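Ellness Service Desk
Print this ticket | E-mail this ticket
2 comments | 0 shares

Ticket: Kaczmarczyk two-arm tending kit, missed picks on small cylinders
Product: Kaczmarczyk kit with textured-pad fingers and wrist camera
Customer: Hamer (evaluation unit)
Status: Closed
Opened: May 1, 2026

Reported problem

Customer is evaluating the kit for moving short metal cylinders out of a shallow perforated tray. The kit was delivered in January and passed its acceptance run on plastic test blanks. After the switch to metal parts, the wrist-camera arm began closing beside the part on some picks. The controller logs "grip closed, no part" and the program stops. Customer asks whether the fingers are at fault and whether a different finger set should be quoted before the evaluation ends.

Baseline result supplied by customer: 100 picks attempted, 7 missed. No parts dropped after a good grip. No faults logged on the second arm.

First checks

Asked customer to confirm finger mounting screws, pad seating and grip force. Screws were tight. Pads were seated flat on both fingers. Grip force was at 70 percent, the kit default. Raised it to the maximum for a short run. Misses continued, so force was returned to the default.

Asked customer to repeat the wrist camera calibration with the card supplied in the kit. Calibration passed on the first attempt. Misses continued after calibration.

Asked for a wrist camera view with the fingers open over the parts and the cell lights as normally used. The cylinders have glossy tops with strong white highlights, and there is glare on the tray metal next to the left finger. The finger edges have light scuffs. The textured pads face the parts as they should.

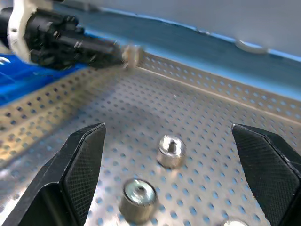
Step 1. Rule out the fingers

Customer taught a fixed position by hand and ran the same pick with vision turned off. No misses. Finger alignment and pads are accepted as good. Scuffs on the finger edges are cosmetic and are not covered as a defect. No finger set quoted.

Step 2. Check the part detection settings

Exported settings show the part finder still on the "matte" profile used for the plastic blanks. This profile places the part center by the brightest area. On a polished top the brightest area can be a highlight well off center. Changed the profile to "reflective, round," which fits the outer rim. Turned auto exposure off and lowered exposure until the rim stayed visible under the cell lights.

Step 3. Mask the tray holes

With the new profile, the finder returned false matches on the tray floor. The holes are round and the finder was accepting them. Set the minimum diameter above the hole size. False matches stopped. The minimum has to be set again if the customer changes to a tray with larger holes.

Step 4. Repeat the run

Customer ran 200 picks with the new settings, same tray and same lights. No misses logged. Second arm left enabled for the full run.

Cause

Wrong detection profile for the part surface. The quick start sheet does not say that the profile must be changed when moving from matte to polished parts. Sent to Ploltelach, who maintain the vision module, as a documentation request.

Notes for the evaluation

Customer asked for a plain statement of what the kit does and does not handle. Polished round parts are supported with the correct profile. Parts touching each other are not supported in the current release and need to be spaced in the tray. The low-glare light ring is an optional item and was not needed to close this ticket.

Comments (2)

Hamer: Settings saved as a separate recipe. Please leave the ticket open until we have run a full shift.

Hamer: Full shift done, no stops on missed picks. OK to close. Please send the price for the light ring anyway.

Print this ticket | E-mail this ticket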